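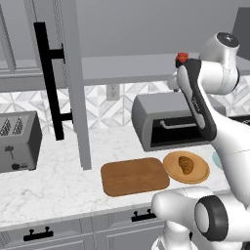
Image: Hnat Horobets

From: Solomiia Kostiuk
To: Skiduvcombe Home Bakers list
Date: 26 Nov 2021
Subject: Re: Poppy seed roll in a worktop oven, help!

Hello Boris and everyone,

Boris Malý wrote:

> Hi all, new-ish here (I've been reading quietly since the summer).
> We're between kitchens at the moment and the big oven has gone, so
> I'm down to a little worktop one until January. I tried my gran's
> poppy seed roll in it and it split right down the side, and the top
> was nearly black while the middle was still doughy. Is it worth
> trying again or should I just give in and buy one for Christmas?
> Also she used to scald the seeds with milk but her card doesn't say
> how long for. Anyone?
>
> Boris

Please don't give in! I baked in a worktop oven for the whole of our first two years in Triltthorpe, and I made that roll in it more times than was good for me. Mine split too. I think everybody's does at first (my mother's still does and she's been at it since before I was born, and she just turns it round so the split faces the wall).

First thing, the burnt top. In a little oven the roll is so close to the element that it's more or less being grilled. Put the rack on the lowest runner you've got, and lay a bit of foil over the roll once it's gone the colour of a conker. Mine usually wants covering after 15 minutes, but keep an eye on yours, they're all different and the dials tell fibs. A cheap oven thermometer was the best thing I bought that year. My dial was out by 38 degrees!! I'd been blaming the flour.

Second thing, make it smaller. Your gran's card will be for a great long roll on a full-size tray, so halve the dough and make two stubby ones, baked one after the other. The second can sit in the fridge while the first is in, it won't mind. Ustyna bakes hers in loaf tins, which holds the sides in, and I've gone over to that as well for presents. You lose the nice spiral a bit as it squashes up squarer, but it slices beautifully and fits in the toaster afterwards.

Now the splitting. I went round and round on this one, and Indrek Zariņš and I had a long back-and-forth on the list about it, which is somewhere in the archive if you fancy digging (over 4,000 messages in there now, so good luck, and try searching for "burst"). He reckons it's all down to over-filling. I say it's mostly under-proving. What I do now is roll it up fairly slack, tuck the ends under, leave it until it's properly puffy and then prick it along the top with a skewer, all the way through to the middle. Egg wash goes on after the pricking. I've had one split since, and that was the time I was on the phone to my sister and forgot the skewer.

As for the seeds: I pour the milk on just off the boil, put a plate over the bowl and go and do something else for half an hour. Then drain them really well. REALLY well, in a cloth, and squeeze. Wet filling is what gives you that doughy bit in the middle, I'm fairly sure, and it might be half your trouble. After that they need grinding. If you haven't got a proper poppy seed mill, a coffee grinder does it in small lots, though your coffee will taste of it for a week. I once did it with a pestle and mortar and I wouldn't wish that on anyone.

My filling, for two small rolls: a mug of seeds (measured dry), half a mug of sugar, a big spoonful of honey, a knob of butter, the grated rind of a lemon, a handful of raisins and one egg white to bind it. Ustyna Yurchenko puts in chopped walnuts and leaves out the raisins. Her husband won't eat them. I've been known to do both.

If you're stuck for seeds, the Mekelier shop by the station has them loose by the scoop and they're much fresher than the little jars. Have a taste before you buy a lot, as old ones go bitter and no amount of honey will hide it. Derkach do a ready-made filling in a tin too. It's all right! A bit sweet for me, but I'd stir some lemon into it and not feel guilty if time was short.

Oh, and let it go completely cold before you cut it. I know. Wrap it in a tea towel and put it somewhere you can't see it. It's better the next day and better still the day after, and it freezes well if you slice it first.

Could you tell us what your gran's card says for the dough? I'm curious whether she used soured cream or just milk and butter. My lot have argued about that for years and I'd like another vote on the soured cream side.

Love to all,
Solomiia

P.S. Hnat, I've still got your big tin from last time, I'll bring it to the swap.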